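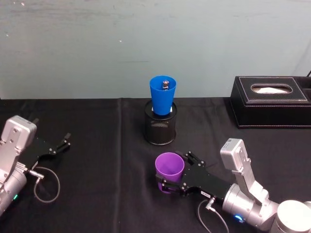
Search the help pages
Enter a word or phrase
Go

Postal repairs and returns: your questions

Polley mends small household items sent in by post. Most of what reaches us is table lamps, clocks, radios and kitchen scales. The answers on this page cover sending things in, what we charge and how they come back to you. Page last checked 2023-01-16.

Do I need to book before I send something?

Yes. Fill in the booking form and wait for the email with your job number. Write the number on a slip of paper and put it inside the parcel, and write it on the outside as well. Parcels without a number go on a separate shelf and are dealt with last.

Where do I send it?

To the Storthorpe workshop. The full address is in your booking email. Please don't use the address on old Polley receipts. That was the shop, which has closed, and post is no longer passed on from there.

How should I pack it?

Use a stiff box with at least 3 cm of padding on every side. Crumpled newspaper is fine. Take out bulbs and batteries and keep them at home. Glass shades should go in their own box, even if that means two parcels under one job number. Tape down any loose flex so it doesn't work its way through the side of the box.

We can't claim from the carrier for something that was badly packed, and neither can you in most cases.

What does it cost?

Looking at an item and giving you a price costs £11. If you go ahead, that comes off the final bill. If you decide against the repair, you pay the £11 and the return postage.

How long will it take?

You should have a price from us within 13 working days of the parcel arriving. The repair itself depends on parts. Clock movements usually come quickly. Parts for Hastomik radios can take a good deal longer, as we buy them from a single supplier, Abdel Hamid, who sends them out in batches. Your email will say if we are waiting for one.

January is always slow. A lot of people find something broken when they put the decorations away, and we work through jobs in the order they arrive.

What don't you repair?

Anything that runs on gas, anything with a screen, electric blankets, kettles and toasters. We also turn down items that have been in a flood. If you aren't sure, describe the fault on the booking form and we will tell you before you spend money on postage.

Can I bring it in myself?

No. The workshop has no counter and there is no parking. Post or courier only.

Will you keep the old parts?

They are thrown away unless you tick the box on the form asking for them back. Some people like to keep an original dial or switch. Tick the box when you book – we can't go through the bins afterwards.

My item came back and it still has the same fault. What now?

Reply to your last email from us with the job number. Repairs are covered for three months from the day we post the item back, and we pay the postage both ways if the fault is the same one. A different fault counts as a new job.

It was damaged on the way back. Who do I tell?

Tell us within two days of getting it. Keep all the packing, take photos of the box from each side, and don't try to mend it yourself. We deal with the carrier for you on return parcels.

Can I change the delivery address?

Up until the point we send the "ready to post" email. After that the label has been printed – you would need to ask the carrier.

Do you buy broken items for spares?

Only Hastomik radios, and only complete ones with the back still on. Use the booking form and choose "selling" from the first list.

Related pages
Booking form
Postage prices
Packing a clock with a pendulum
Hastomik radios: finding the model number
Complaints
Terms of repair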